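## 6.3 Fault 30: grip not confirmed

The Skedari gripper stops and shows fault 30 when the pads close but the controller reads no load between them. It is most common with soft goods – shirts, jackets, anything with pockets or thick seams.

**Caution:** The fingers may move as soon as the fault is cleared. Keep hands outside the guard until step 4 is finished.

1. Press **Hold** on the pendant. The status light turns amber.
2. Turn the key to **Manual** and wait two seconds for the drives to drop out.
3. Open the guard. Lift any fabric clear of the fingers by hand. Do not pull it out from beneath a finger, as stitching can catch in the holes along the arm.
4. Close the guard and jog the gripper up until it is well clear of the table.
5. Select **Wrist view** and check the gap between the pads before pressing **Reset**. 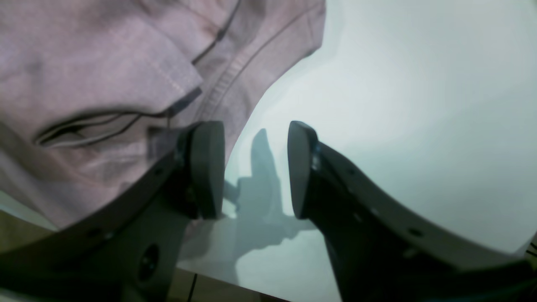

*Fig. 6-4. Wrist view with nothing between the pads. The garment is against the left finger only.*

6. If the view still looks like Fig. 6-4, go back to step 1. Resetting in this state will bring up the fault again.
7. Lay the item flat, with a single fold facing the gripper, and run **Pick test** at low speed.

**Note:** If the fault returns on more than 2 test picks, check the pads for wear. Pads are due for replacement every 2,000 cycles, or every 1,000 on heavy cloth.

Enter each fault 30 in the cell log with the time and the type of garment. Faults that remain after new pads are fitted go to Tanko Oyewole at Tullosmont, with a copy of the log page.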